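Cenach Founders Program: October Check-In, Minutes

Last updated: October | 2 min read | 18 shares

1. Applications
Great news to start! We had 33 applications by noon, well past what we hoped for, and more than half come from people who have never written a line of code. Ogola (meal planning for shift workers) and Ilik (bookkeeping for market stalls) have both said yes to places.

2. Mentor hours
Roltura offered 50 hours of mentoring, which is fantastic. Agreed to give first-time founders first pick.

3. Demo evening
Starts at 6 p.m., with room for around 30 guests. Each team gets a short pitch and plenty of time for questions (everyone loved that last time!).
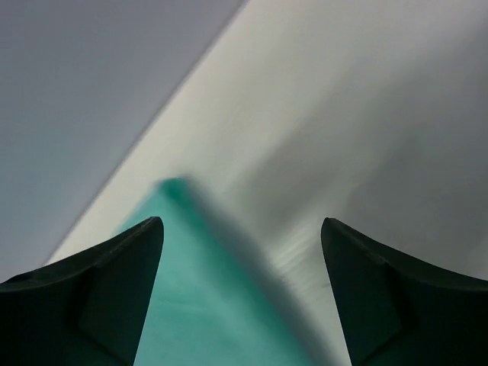 4. Next steps
- Send welcome packs to Ogola and Ilik
- Confirm mentor slots with Roltura
- Book the room

Meeting closed at 4:30 p.m.

3 comments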